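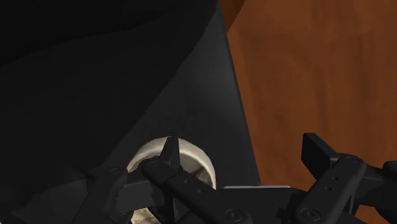
I've fallen out of love with plant labels, and I'd like to make the case for throwing most of them away. I grow hardy ferns and a few too many sedums, and by last July I had 158 labels stuck in pots on one side of the path alone. It looked like a tiny cemetery! Pots ought to be nice to look at, too. A big dark shape, charcoal going almost to black, with one pale rim low down to catch the eye, is quite enough decoration for me, and a white plastic tag poking up behind it spoils the whole thing.

The usual answer is that you'll forget what you've got. Well, yes, I have. I've got a sedum that is either 'Drukdale' or 'Weerakoon' (I bought both at the Sarkamano sale and put them down in the wrong order) and it has flowered its head off in spite of me. Do I enjoy it less? Not a bit.

I know the show people will groan. If you're exhibiting or swapping cuttings then of course you need the name, and passing on a plant with a made-up one is plain rude. But most of us are growing things by the back door for our own pleasure, and we've picked up the habits of a botanic garden without the staff.

So I keep a notebook now. Each plant gets a line when it comes home, with where it came from and what I paid, and I'm up to number 547, which tells you how long I've been at this (and how many I've killed). The Gisent ferns have kept their labels, all 5 of them, as I really can't tell those apart in spring. Everything else can go nameless, and if you come round and ask me what something is, I'll probably say "the pink one".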